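开个串聊聊我在Drarkstead租房这一年多是怎么跟泡菜较上劲的。想到哪说到哪，边洗碗边发，错别字多包涵。

起因特别没出息，就是馋。去年冬天下班回来，煮了一碗白粥，翻遍冰箱只有半罐酸黄瓜，甜的！甜的酸黄瓜配白粥，谁吃过谁知道。我端着碗在灶台前站了一会儿，给我妈发了条语音，问她家里那坛泡菜到底怎么弄的。

我妈回了43秒。前面一大半在骂我怎么又吃粥，后面才说：水烧开放凉，盐，花椒，姜，别沾油。没了。我问盐放多少，她说“尝着比汤咸”。比什么汤咸啊妈。

坛子也是个问题。带水沿的那种这边不好找，亚超有一只，标价看完我就把它放回去了。后来在Oltent那边的旧货铺淘到一个带卡扣的大玻璃罐，胶圈有点老，掰开能看见细纹，回来另配了一个新的。讲真胶圈比罐子重要，第一罐就是死在旧胶圈上的，后面会说。

第一罐：白萝卜加豇豆。豇豆是冻的（别学我），萝卜切得太厚。第四天开始长白花，我还挺高兴，以为是发酵了。拍给我妈看，她回：倒掉。两个字，比骂我还难受。

楼下房东叫Bláthnaid Fahy，爱尔兰人，退休前教地理。名字我练了很久，大概念成“布劳妮德”，她说差不多行了。第一罐漏味儿那几天她上来敲门，很客气地问我下水道是不是堵了。我指了指罐子。她凑过去闻，退了一步，然后说她外婆以前在地窖里腌卷心菜，也是这个味道。我就这么多了一个试吃员。

第二罐开始我老实了，买了个小秤。100克菜配多少盐水这种事我一开始完全乱来，后来给自己定了个笨办法：先按水来算盐，水量以能没过菜为准，菜多少随它去。盐用不加碘的粗盐，我用的是Cevine那个灰袋子的，超市最底下一层，颗粒大，化得慢，得搅半天。有人说加碘盐也行，我没试过，有试过的留言告诉我一声。

水一定要放凉！有一回我赶时间，水还温着就往里倒，姜片一下子就蔫了，泡出来的萝卜像煮过的，一咬软塌塌。那罐我硬吃完了，切碎炒肉末，味道居然还可以，但是别指望它脆。

脆不脆这件事我折腾得最久。试过的有：切完先晒半天（这边的太阳，呵呵，晒了个寂寞）；切完先用盐抓一遍，沥掉水再下罐，这个有用；放一小把芹菜梗，好像有用，也可能是心理作用；少切一刀，条粗一点，有用。最后固定下来就是盐抓一遍再沥干。所以我现在家里沥水的家伙特别多，各种颜色各种眼儿，朋友来了都说像开店的。其实底下孔小的好用，姜丝不会漏下去。 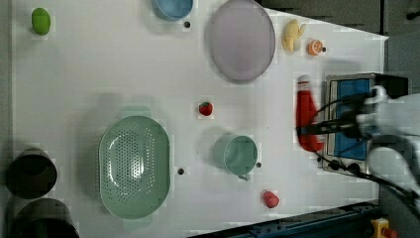
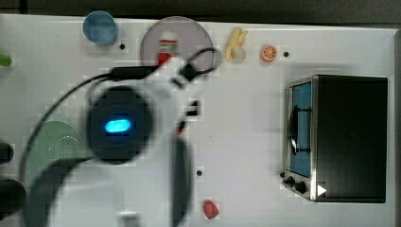

最后编辑：1月 22:16

接着说蔬菜。试到现在的排名，纯个人口味，不接受反驳但接受补充：

白萝卜皮第一，没有悬念。注意是皮，带一点点肉削下来，泡一晚上就能吃，辣油一拌，我能就着喝两碗粥。萝卜芯我拿去炖汤，一点不浪费。

紫皮小萝卜第二。这边叫radish，一把一把卖，便宜得很。泡完整罐水都是粉的，特别好看，就是皮会褪色，泡久了白惨惨的。两三天内吃完正好。

卷心菜第三。Bláthnaid的最爱，她夹在奶酪三明治里吃。我一开始觉得这是犯罪，后来自己偷偷夹了一次，嗯，我道歉，很好吃。

胡萝卜第四，老实人，什么时候开都那样。

黄瓜垫底。水太多，把老盐水都泡淡了，还容易软。真想吃就现泡现吃，单独用小碗，别进老罐子。

说到老盐水，这是我现在最宝贝的东西。菜捞完了水不倒，补一点盐，补一点花椒，接着下新菜。养到夏天的时候，打开盖子那个味道突然就对了，跟我小时候掀开我妈那个坛子一模一样。我当时蹲在厨房地上拿着盖子闻了好久，有点丢人，眼睛都酸了（也可能是真的太酸）。

中间出过一次大事故。八月我回国，走之前补了盐，把罐子托给Bláthnaid，千叮咛万嘱咐放阴凉的地方，别用沾油的筷子。她很认真，在纸上记下来贴在罐子上。结果她觉得罐子看起来“太寂寞”，给我放了一整头大蒜进去，皮都没剥。我回来一看，蒜变绿了，绿得发蓝那种。她吓坏了，以为下毒了。我查了一下，腊八蒜也是这个颜色，剥开一尝，好吃得要命。现在每罐必放蒜，她的功劳，她跟每个来喝茶的人都讲一遍。

再说白花。薄薄一层、没有别的颜色的，我现在会捞掉，倒一点高度白酒，盖好，隔天再看。要是起毛、发黑、拉丝、闻着像抹布，别犹豫，整罐倒了，罐子用开水烫。别心疼那点菜，第一罐我就是舍不得，多留了几天，整个走廊的人都认识我了。

另外问盐的人多，统一说一下：时间短的时候别着急吃，要吃当天泡的就吃萝卜皮那种洗澡泡菜，其他的我会放够日子。我妈的说法是，要么早吃，要么晚吃，中间那几天别碰。具体的大家去看正经的食品安全资料，我就是个馋鬼，不负责科普。

辣油配方也有人要。我没什么配方，就是辣椒面、白芝麻、一点点糖，热油分两次浇。油我用普通菜籽油。辣椒面是Alemayehu买的，巷口那家埃塞俄比亚杂货店，老板自己磨的，颜色特别深，香得很，但是后劲大，第一次用请减半！！我同事没减半，打嗝打了一个下午。

现在的成本：除去罐子，一罐泡菜差不多就是一根萝卜加一把花椒的钱，花椒还是我妈寄的。她每次寄花椒都夹带东西，上次夹了三双袜子，打开全是花椒味，穿着上班，同事问我换了什么香水。

上个月楼里聚餐，每家带个菜，我带了一大盆泡萝卜皮，本来做好了原样端回来的准备。楼上那对小夫妻的小孩一直抓着吃，酸得直皱脸，皱完又伸手。盆空得比烤鸡还快。现在已经有人来问我能不能分一点老盐水了，我很大方地分出去三份，要求只有一个：别放黄瓜。

有一份当天晚上就放了黄瓜，我看见朋友圈了。

接下来想试泡凤爪，但是凤爪得单独起一罐，怕把老水带坏。柠檬要不要去籽？有人说不去会苦，有人说没差。泡椒这边只有一种牌子，一瓶快100克都不到，还贵，有没有人知道用新鲜小米辣自己泡行不行，要提前多久？

还有一个一直没搞懂：冬天厨房冷，泡得慢，你们会把罐子挪到暖气旁边吗？我挪过一次，快是快了，味道有点冲，又挪回去了。住北边的朋友说说看。

先写到这儿，锅里的水开了，我去晾盐水。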